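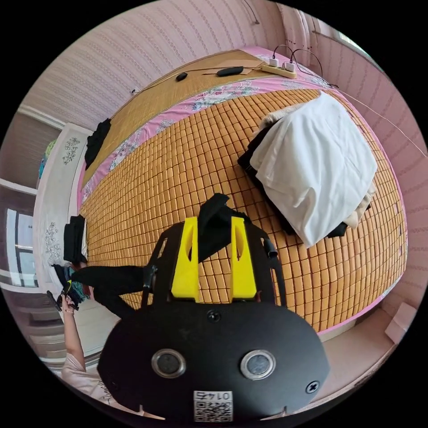
Bamboo tile mat with pink floral edging, in use on the bed on laundry day.

Kiani Bamboo Tile Mat, double size
Reviewed May 18, 2025

I paid $59 for this in May and have slept on it every night so far. The small tiles feel cooler than a cotton sheet and don't pinch. It is heavy, and turning it over alone takes some effort. A flat surface also helps when I fold clothes, which I do on the bed.

The edging is thin and I expect it to wear first. The Lillero straw mat costs $46 and is softer, but it sheds bits.

Four stars. I would buy it again at $50.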